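Guides > Kitchen & Pantry > Fermenting at Home
374 shares

Zastel Countertop Yogurt Maker
Section 3: Your First Batch

Homemade yogurt is one of the friendliest things you can make in a kitchen, and the first batch is a real thrill! Set aside an evening for it. The hands-on part is short, then the Zastel works through the night while you sleep.

Before you start, wash the inner pot, the lid and the strainer in hot soapy water and let them air-dry. The base must never go in water. Wipe it with a damp cloth and leave it unplugged until step 6.

You will need:
Whole milk, enough to reach the lower line in the pot
Two tablespoons of plain yogurt with live cultures
A saucepan, a whisk and a kitchen thermometer
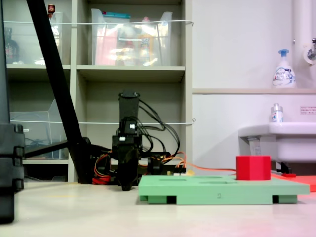 1. Take the starter yogurt out of the fridge and leave it on the counter while you heat the milk. Check the tub for the words "live cultures." Flavored yogurt won't give you a clean first batch, so save it for breakfast.

2. Pour the milk into the saucepan and warm it over medium heat to 180°F, stirring often and scraping the bottom. It should steam and shiver at the edges without boiling over.

CAUTION: Hot milk climbs fast. Stay with the pan.

3. Let the milk cool to 110°F. In a cool kitchen this can take 40 minutes. If you're in a hurry, stand the pan in a sink of cold water and stir — it drops quickly near the end, so keep the thermometer in.

4. Whisk the starter with a ladle of the warm milk in a small bowl until there are no lumps, then stir it gently back into the pan.

NOTE: More starter doesn't make thicker yogurt. Crowded cultures can turn it grainy and sour, so stick with the two tablespoons (we tried four, and the batch went into pancakes).

5. Pour everything into the inner pot, fit the lid and lower the pot into the base. Turn it until the tab drops into the slot.

6. Plug in the base, press MODE until YOGURT lights up, and set the timer. Start with 8 hours for a mild, soft yogurt. Go up to 12 if you like it tart, and it does get wonderfully tart!

7. Leave it alone. Don't stir, lift or tilt the pot while it sets, and keep the base away from an open window or a running dishwasher.
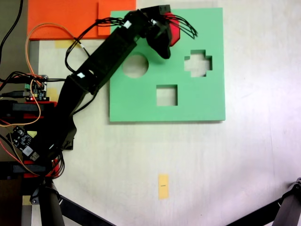

Hsiao: I've had good luck starting mine at 9 p.m. on the 8-hour setting. It's ready before breakfast, and I move it straight to the fridge with the lid still on. I pour off the whey in the evening and use it in bread dough.

8. When the timer beeps, unplug the base and lift out the pot with both hands. The yogurt should pull away from the side in one piece when you tip it slightly.

9. Chill for at least four hours before you taste or strain it. Warm yogurt is always looser than you expect.

10. For Greek-style yogurt, set the strainer over a deep bowl, spoon in the chilled yogurt and return it to the fridge for two hours. Overnight gives you something nearly as thick as cream cheese — lovely with salt, olive oil and torn mint.

Keep back two tablespoons in a clean jar for your next batch and use them within a week. After several rounds the set may get weaker, and then it's time for a fresh tub.

CAUTION: Throw out any yogurt with mold, pink streaks or a yeasty smell, along with the starter saved from it.

If the display shows E2, the pot isn't seated. Unplug the base, lift the pot, wipe underneath and go back to step 5.

Filed under: Yogurt, Cultures, Getting Started
59 comments
Contact Zastel Support | Back to top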